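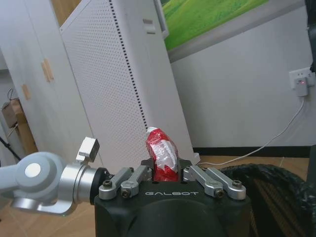 The Galbot gripper with a wrapped item in its fingertips.

Print | E-mail

Home tidying by robot, reviewed
By Marisol Ibarra

Ringate wants 200 dollars a month for its tidying service. I gave it 2 weeks and I'm not sold.

The gripper holds a crinkly red-and-white packet upright, fine. Holding is the easy part. Of the 17 pickups I asked for in our trial, it finished fewer than half without help, and thin wrappers gave it the most trouble. Usa Suwannarat at Ringate blames my settings. Maybe. The manual has two pages on settings, and one is the warranty.

It's also slow. I'd wait for a cheaper plan and a much better manual.

Print this review | E-mail to a friend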